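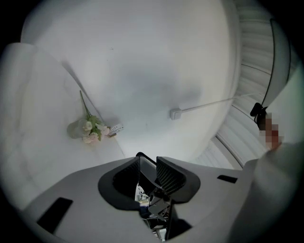 Skadum Opens Its Hand-Held Gripper Comparison to Everyone, With Results From 2,470 Recorded Grasps

Two finger surfaces, two camera lenses and a good many ordinary household objects went into the first public round

27 June 2026 — Skadum, a small company that tests robot hands and the parts that go into them, is very happy to share the first full set of results from its hand-held gripper comparison, a project that has kept our staff busy in kitchens, bathrooms, hallways and spare bedrooms since last October. The results, along with the test sheets, the object list and our notes on what went wrong, are free to download from the Skadum website starting today.

The comparison began with a question that our customers kept asking us, often at the end of a phone call about something else entirely. They wanted to know whether the surface on the inside of a gripper finger makes enough of a difference in everyday homes to be worth paying for, and whether a wide lens on the tool really helps when the same task is later handed over to a robot arm. We had opinions on both (everybody here does), but opinions are a poor thing to send to a customer who is about to place an order, so we decided to sit down and do the work properly.

Every grasp in the first round was made by a person holding the gripper, with the camera on the tool recording the fingers and the room beyond them. The set covers 327 objects, from bars of soap and folded washcloths to light bulbs, spice jars, charging cables and one extremely stubborn bag of rice. Each object was tried with a ribbed finger surface and with a finely gridded one, and the order was switched from object to object so that tired hands would not favor either.

"I have spent more of this year with a gripper in my hand than with a fork, and I would do it again," said Yaryna Pavliuk, who leads testing at Skadum. "What I love about working in real rooms is that the shelf is never quite the height you want and the light comes from the wrong side. A bench in our shop will let you get away with things that a bathroom counter won't. I came in sure that the gridded surface would win everything, and I had to go back and tell my colleagues that I was wrong about anything smooth and narrow."

The gridded surface did better on cloth, paper and soft packaging, where it held on with a lighter squeeze. The ribbed surface was the steadier of the pair on bottles, tubes and handles, especially when the object had to be turned after it was picked up. On small flat things lying on a hard counter, such as coins and cards, neither surface was much good, and people mostly ended up sliding the object to an edge first. We have kept those tries in the data, mistakes and all.

The camera side of the project was run together with Purent, whose engineers supplied both lenses and were wonderfully patient with our questions about focus. The wider lens bends straight lines a great deal, and blinds and door frames take some getting used to when you look through the recordings for the first time. In return it keeps the fingers and a large part of the room in view together, which our reviewers found helpful when they had to work out where the hand was headed. The narrower lens gave a cleaner look at the fingertips but lost sight of the surroundings whenever the wrist came in close to a wall — a common thing in small rooms, as we learned.

Privacy was on our minds from the first day. Anyone whose face shows up in a recording has it blurred before the material is shared, and the homes are not listed by address.

The next round starts in October and will move the same fingers from the hand-held tool to a robot arm driven by a Wilerard controller, using the same objects wherever we can still buy them. Hrynyshyn, the machine shop that cuts our finger plates, is already making a fresh set, along with a softer version that several early readers asked us to include. We would be delighted to hear from labs and product teams who would like to send in fingers of their own. There is no fee for taking part, though we do ask that results be published whichever way they fall.

About Skadum

Skadum tests grippers, cameras and controllers for companies that build robots for homes and small workplaces, and publishes its methods in full. Press questions and requests to take part in the second round can be sent through the contact form on the Skadum website, marked for the attention of Yaryna Pavliuk.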